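職場の自動化と働く人 講義ノート第4回
清掃の仕事にロボットが入るとき

担当:ペニナ・マブラ(Peninah Mabula)
配布資料/予習不要、ただし前回のワークシートを持参のこと

前回のおさらい

前回は倉庫の話でした。棚が動いて人が立ち止まる職場になったとき、歩く距離は減ったのに「一日が長く感じる」と答えた人が多かった、というところまで進みました。感想カードに「体は楽になったはずなのに、なぜ?」と書いてくれた人が何人もいて、読んでいてうれしかったです。その疑問は今日の話にそのままつながります。

今回の題材はトイレ清掃です。地味だと思った人、ちょっと待ってください。自動化の研究の中でもこんなに面白い仕事はなかなかありません。狭くて、水を使って、形が複雑で、しかも誰もが毎日世話になっている。工場の溶接ラインとは何もかもが違います。

1.「掃除する」を作業に分ける

清掃会社フラナウ(Flanau)の新人研修では、個室ひとつの清掃を次のように教えています。

・入る前に声をかけ、表示を出す
・消耗品を見る
・便器の外側、タンク、ふたを拭く
・便器の内側を磨く
・便器の裏と壁の際を拭く
・床を奥から手前へ拭く
・最後に入口から全体を見る

熟練者はこの順番を必ずしも守りません。入った瞬間にどこから手をつけるかを決めています。ベアトリーチェ・レマさん(Beatrice Lema、フラナウの現場主任)に聞き取りをしたとき、彼女がいちばん長く話してくれたのは、便器の内側のことでも床のことでもなく「際(きわ)」のことでした。

「お客さんが見るのは真ん中。においが残るのは際。新人さんには、膝をついて一回見てごらんって言います」

膝をついて見る。この一言を覚えておいてください。ロボットの視点の話をするときに、もう一度出てきます。 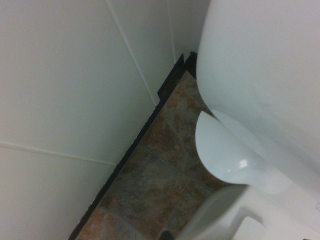 図1 便器と壁の際。手首側の小型カメラから見たところ。

図1で見てほしいのは、便器の曲面と平らな壁と床が一か所に集まっていることです。人間なら、布を指に巻いて、縁に沿わせて、手ごたえで汚れを探します。カメラだけに頼ると、白い陶器と白っぽいタイルの境目を見分けるところから始めなければなりません。人が「見る」と「触る」を同時にやっている仕事を機械に渡すとき、片方だけを渡してしまうことがよくあります。授業では、これを「半分の引き渡し」と呼ぶことにします。

用語メモ
半分の引き渡し:ある作業のうち、言葉やマニュアルになっている部分だけが機械に移り、なっていない部分が人の側に残ること。残った部分は勤務表に載りにくい。

2.腕が入ると、部屋の意味が変わる

次はシリマ(Shirima)プロジェクトです。清掃用アームの動作を現場の人と一緒に考える共同研究で、私も聞き取りの担当として加わっています。動作計画のソフトはファストスカ(Fastska)、作業記録のアプリはプラドトン(Pladton)という名前です。名前は試験に出しませんが、この先の回でも使うので慣れておいてください。

私がこのプロジェクトで夢中になったのは、エンジニアと清掃員が同じ床を見て、まったく違うものを見ているところでした。エンジニアは「腕がどこまで届くか」を見ます。清掃員は「自分がどこに立てるか」を見ます。打ち合わせの最初の30分はほとんど話がかみ合わず、途中でレマさんが床にしゃがんで、ここに膝、ここに手、とやって見せたところから急に進み始めました。ああいう瞬間に立ち会えるのが、この分野の本当に楽しいところです! 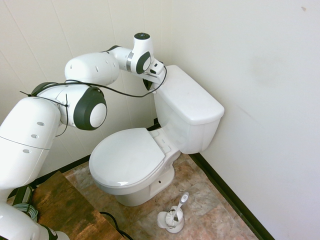
自動化で変わるのは、まず人の立ち位置です。腕を一台入れると、その腕の分だけではなく、腕が動く範囲とケーブルの通り道の分まで、人の場所が変わります。図2では、黒いケーブルがアームに沿って這い、たるんでからグリッパーの方へ上がって、タンクの角の手前で輪になっています。床にも太い黒のケーブルが一本あります。ここで床を拭く人の身になって考えてみてください。モップはどこから入れるのか。ケーブルを持ち上げるのは誰の仕事か。それは清掃の時間に入るのか、機械の世話の時間に入るのか。レマさんが紙に書き出した質問は、ほとんどがこの種類のものでした。

もうひとつ、道具の置き場所の問題があります。便器の脇のブラシ立てには、柄を斜めに立てかけたブラシが入っています。人にとっては、手を伸ばせば柄をつかめる置き方です。アームにとっては、つかむ向きも、抜くときに柄が通る道も、そのつど計算の対象になります。そこで出てくるのが「ブラシの置き方を統一してください」という依頼です。小さなお願いに聞こえますが、これは機械が人の習慣を書き換え始める最初の一歩です。良いことも悪いこともあります。置き場所が決まって助かったという声もあれば、左利きなので反対側に置きたいという声もありました。

3.残る仕事、増える仕事、見えなくなる仕事

研究会では、アーム導入を想定した一日の計画表を清掃員の方々と作りました。そこで出てきた項目を、私なりに整理したものです。

残る仕事
 入口での声かけ。利用者への対応。いつもと違う汚れへの判断。最後の点検。

増える仕事
 機械を個室に入れる、出す。ケーブルの取り回し。布や洗剤の補充。止まったときの再開。プラドトンへの入力。

見えなくなる仕事
 機械がやりやすいように先に片づけておくこと。機械が拭き残した際を、あとから手で拭くこと。

三つ目が今日の山場です。計画表では「便器外側の清掃:機械」と一行で書けてしまいます。しかし、その前後に人の手が入るなら、その手間には名前が必要です。名前がないと時間がつかず、時間がつかないと賃金の話になりません。レマさんの提案で、計画表には「下ごしらえ」と「際の手直し」という欄が加わりました。たった二つの欄ですが、これを見た若い清掃員が「私がやってること、ここに書いてある」と言ったのです。私はこの言葉をノートの表紙に書き写しました。

では、良い変化は何か。これもたくさんあります。膝をつく回数が減るかもしれないという期待は大きく、腰や膝を痛めて辞めた同僚の話は、聞き取りのたびに出てきます。また、アームに動きを教える役を清掃員が担うという案は、職場の空気を変えつつあります。これまで「誰でもできる」と言われてきた技が、教える価値のあるものとして扱われるからです。教える役に手当をつけるかどうかは、フラナウの中で話し合いが続いています。

4.考えるための視点

同じ導入計画でも、次のどこを中心に見るかで評価が変わります。

時間:誰の時間が減り、誰の時間が細切れになるか
体:どの姿勢がなくなり、どの姿勢が新しく生まれるか
技能:誰の知識が機械の動きに使われ、その人の名前は残るか
発言:計画を直す権利を、現場の人がどの段階で持てるか

私がいちばん重く見ているのは発言です。アームの届く範囲は設計で変えられますが、現場の声が届くのが設計のあとでは、直せるものも直せません。反対意見、大歓迎です。討論の時間に聞かせてください。

5.演習(授業内、30分)

4人一組で行います。自分たちのアルバイト先や身近な職場から作業をひとつ選び、手順を書き出してください。そのあと、言葉にしにくい部分に下線を引きます。下線の部分を機械に任せるなら何が必要か、任せないなら誰がいつやるのかを話し合います。一人は必ず記録係になり、意見が割れたところも消さずに残してください。きれいにまとまった記録より、割れた記録のほうが次回の材料になります。

提出物
演習の記録(班で一部)
個人の小レポート。「半分の引き渡し」の例をひとつ挙げて論じる。締切は1月末。
評価は記録40点、小レポート60点の計100点。

次回
病院の配膳を取り上げます。時間が合えばレマさんに教室へ来ていただき、際の拭き方を実演してもらう予定です。雑巾を一枚、持ってきてください。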